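1 March 2021

I have a white table. I bought it secondhand from Emlyn Ellis, who was moving to a place with built-in everything and seemed pleased to be rid of it. He called it a desk. My plan was to call it a desk too and do desk things on it, like pay the water bill and write this blog more than twice a year.

White was a mistake, but I made it with my eyes open. A white table shows everything. The ring from a mug, the gray smudge of a forearm that has been leaning on a newspaper, the scuffs that came with it from Emlyn's and that I've tried to get off with baking soda, then with one of those sponges, then with a stronger opinion of myself. They're still there. I've decided they're the finish.

The lamp is white as well. I wanted one that would disappear, and I got one. Even the cable is white, and I have twice put my hand on it in the evening looking for a pen. It's a plain flat base with a stem going straight up, and it replaced the old Bonwood with the springs, which used to bow slowly during the night like a butler and be face down by breakfast. My friend Jyoti Mishra came by, looked at the white lamp on the white table and asked if I was expecting a surgeon.

So that was the arrangement from October on: a table, a lamp, and a strict rule that nothing else lived there. I'd read an article. The article said a clear surface makes a clear mind, and I kept the surface clear for two whole months by putting everything on the bed.

Then my nephew started coming over in the afternoons, and my nephew comes with bricks. The big kind, for hands that still have trouble with the concept of a thumb. His mother got the bag from Akash Shukla down the hall, whose kids have moved on to the small ones that go into your heel. I'm in favor of the big ones. You can't step on one without seeing it first, and they don't fit up a nose. I have watched this tested.

What they don't do is stay in the bag. I've tried the bag, a shoebox, and a salad bowl. I pick them up off the rug, under the sofa and out of the dish rack (don't ask me, I only work here), and I put them on the nearest flat thing, meaning to deal with them later. The nearest flat thing is the desk. I sit down to write in the evening and there they are by the lamp, being extremely cheerful.

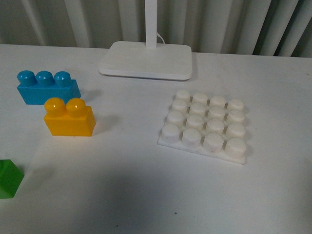 *The home office, with blue and yellow in attendance.*

I'll admit the colors help. After a winter of looking at white on white, a blue brick is practically a vacation. I've started moving them around while I think. I had the yellow one on top of the blue one during a phone call with the insurance people, and by the time they took me off hold I'd tried it every way it would go.

The water bill is paid, by the way. It was under the salad bowl.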